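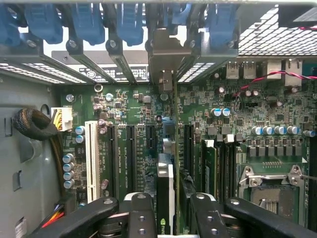 Minutes of the equipment meeting, Tilbridge workshop, October

Present: Bethel Bogale (chair), the repair group, two members from the Linness office. Start 19:00.

1. Old workstations
The Linness office gives us 14 desktop workstations. Bethel opened one on the table so that everybody could look at the inside. The nvidia card stands in its slot, and the blue plastic clips at the back hold the expansion cards. It was agreed that the cards stay in the machines until each one is tested.

2. Cables
There was a long discussion about the cables. In the opened machine a black braided cable is coiled in a ring by the side wall, and a thin red and black pair goes over the board. Members asked that such wires are tied away from the fans before the cover is closed. Bethel will write a short instruction and hang it at the bench.

3. Old PCI slot
The Jitier sound cards need the long white slot. We keep 6 machines for this use. The others can go to the Woldemariam school when they are ready.

4. Money
The sum of 2000 for disks and memory was approved. One member was against and wished to buy only disks at first.

5. Other matters
The dust must be blown out in the yard and not in the room. The key of the storage is now with Bethel.

The next meeting will be in the same room, at the same hour.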